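Kusto Outdoor Lens Cover
Item 475

Kusto supplies protective covers for cameras installed outdoors along paths, drives and park entrances. The Outdoor Lens Cover fits over the front of the housing and shields the glass from rain, grit and falling leaves. It is intended for sites where a camera remains in place through all seasons.

The cover is sold in two patterns. The Makthorpe has a short hood and suits sheltered positions under eaves. The Bashir has a longer hood and is recommended for open ground. Both are fixed with the clamp supplied and may be removed without tools for cleaning. The hood adjusts by up to 27 degrees.

Specifications
Finish: matte black
Mounting: adjustable clamp
Warranty: 5 years
Fits: Hosel housings, all sizes

Care
Wipe the front glass with a soft, damp cloth. Household sprays should not be used. Covers installed near trees should be inspected in April and again after leaf fall.

Guidance: Rain on the Lens 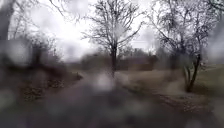
Reading time: 5 min

Large drops on the glass soften the whole view. The path and the grass beside it lose their detail, and a drop can catch the light and show as a pale patch. Bare trees against a bright sky may still be recognized by their trunks and main branches, while the fine twigs blur. Customers choosing a cover for an open site should consult the Bashir fitting sheet before ordering.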